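Simero Sings Again (And We Get Soup)

Well, it's on! After a winter of maybes, the Simero choir is back, and the Flallevach Jewish community has its September concert after all. I've been humming since I got the email, and my neighbours have been very patient with me.

For anyone new in town, Simero is our homegrown Yiddish and Ladino choir. They sing lullabies, love songs, a few labour songs with a lot of stamping, and one very long number about a goat that I look forward to all year (it isn't the goat you're thinking of, the Passover one, it's a different goat with worse manners). They rehearse in the evenings, they argue about vowels, and then once or twice a year they put on a proper show and I go home hoarse from joining in when I wasn't asked to.

This year it's Saturday night, once Shabbat is out. Doors open when there are three stars in the sky or when somebody with a reliable calendar says so, whichever we can manage if it's cloudy. We'll start with Havdalah together in the foyer, candle and spices and all, and then go straight in for the singing. If you've never done Havdalah in a crowd, come for that bit alone. It takes no time at all and the smell of the cloves stays on your hands right through the first half.

The venue is Skirnico Hall, same as last time, with the good piano and the not-so-good parking. It seats 100, and as I write this 80 tickets are already spoken for, so please don't leave it to the last minute and then phone me. I don't have any under the mattress. I did ask.

Now, the program. The first half is Yiddish, mostly the old favourites, plus two new arrangements that I heard through a closed door at rehearsal and can report are gorgeous. One of them starts with just the altos, very low, and then the rest of the choir comes in over the top like someone opening a window. The second half is Ladino, and that's the part I'm really excited for. We don't hear nearly enough Sephardic music in this town — I've grumbled about it in this space before — and the choir has been working on these songs with a coach over video, with all the freezing and shouting that involves. There'll be a drum. There may be two drums.

There is no banjo, no fiddle and no clarinet this time. I was a bit crestfallen about the clarinet, I'll admit. But the choir wants people to hear the harmonies bare for once, apart from the piano and those drums, and after what I heard through the door I've come around.

Supper afterwards is from Mughal, the vegetarian place on the main street, which did the catering for our spring singalong and was eaten down to the serving spoons. Expect the lentil soup, the rice with the crispy onions, and a colourful tray of sweets that I plan to stand beside. It's included in your ticket. If you have allergies, put them on the booking form and don't whisper them to me in the foyer, I will forget.

Money talk, quickly. The choir needs $700 for new sheet music, the old folders having reached the stage where the tape is holding up the other tape. Whatever's left after the hall and the soup goes to that, and there'll be a bowl by the door on the way out as well. If you'd like to give without coming, reply to the newsletter and you'll get the details back.

Singers, a note for you: the piano warm-up is after Havdalah, in the side room, and it's all black this year from neck to ankles. Shoes too. The coloured scarves are staying home — I know, I know, I liked them as well.

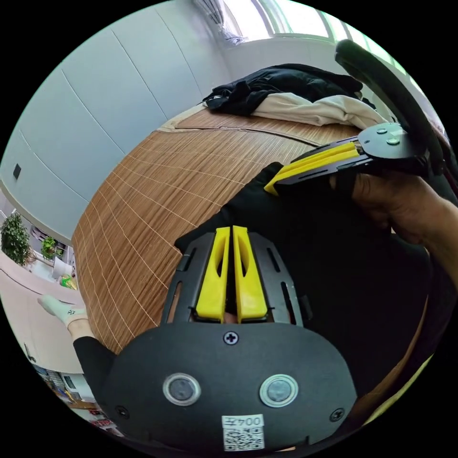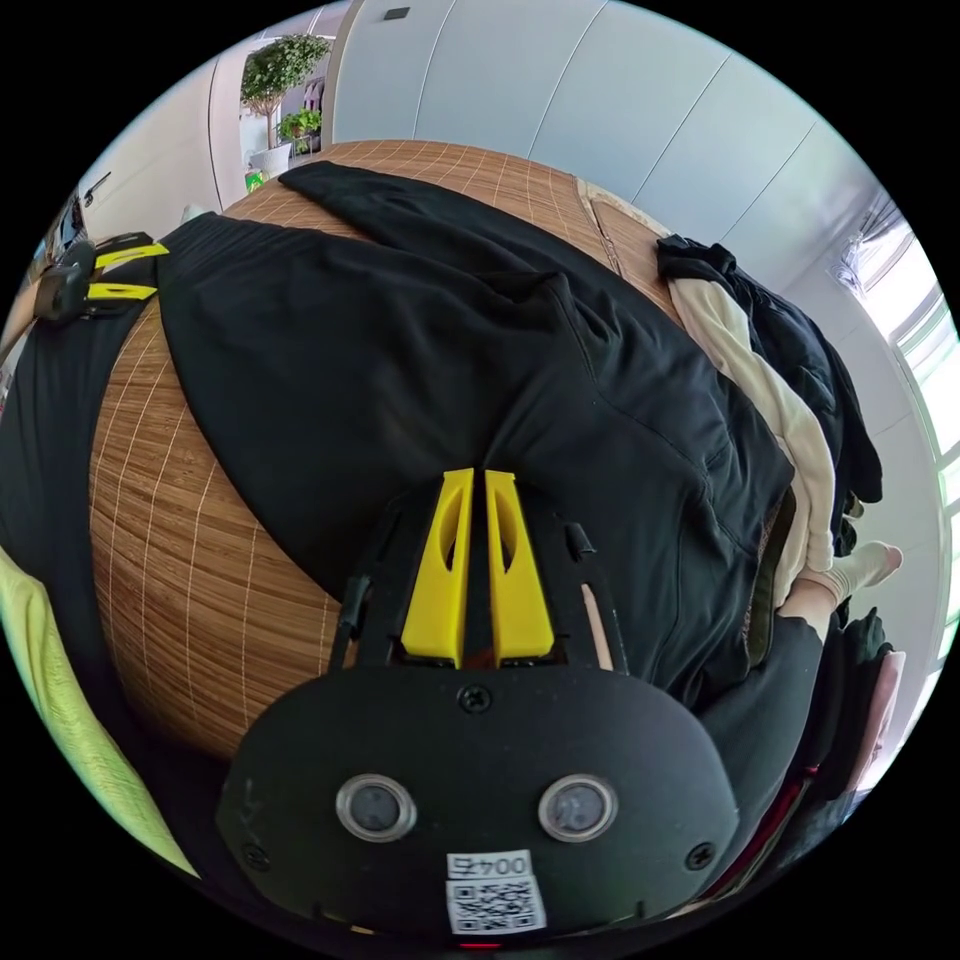
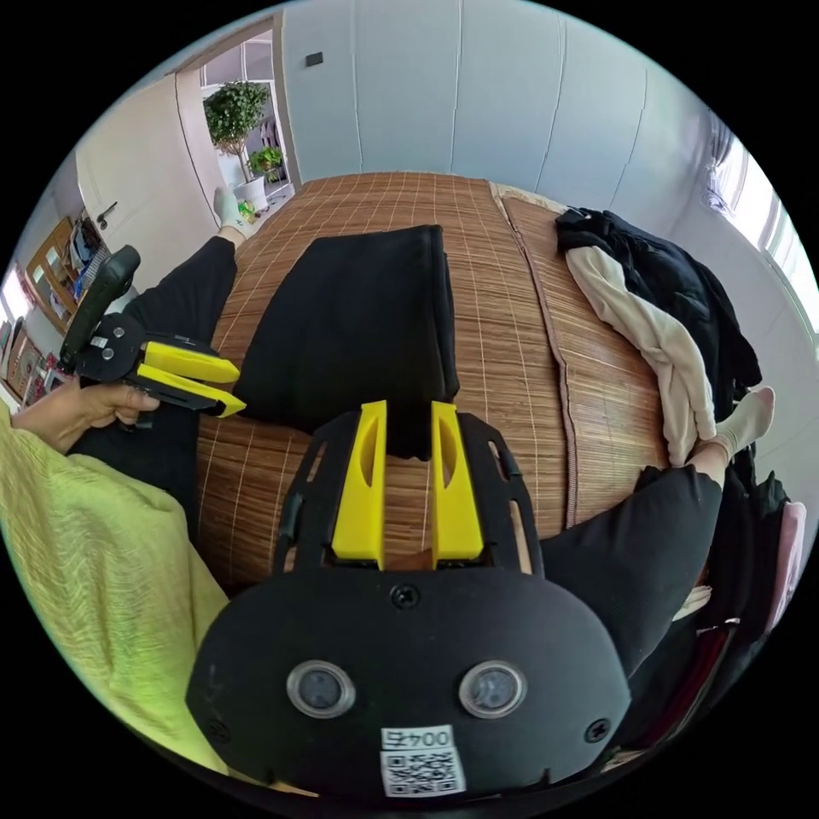
Also coming up

The beginners' singing circle carries on through September, Wednesdays being off the table now that the room has been promised to the bridge players. We'll be trying Sunday afternoons at 4 for a while and seeing who turns up. You don't need to read music, you don't need to read Hebrew letters either (everything is written out in English characters underneath), and you don't need to have a nice voice. I go, so there you are.

We're also collecting old songbooks, records and cassettes, in any of the Jewish languages and in any condition short of mouldy. Drop them at Skirnico Hall on concert night, there'll be a table near the coat racks.

Tickets for the concert are through the community office or at the door if any are left. Bring a friend, bring a cushion for the back rows, and save me a seat near the drums!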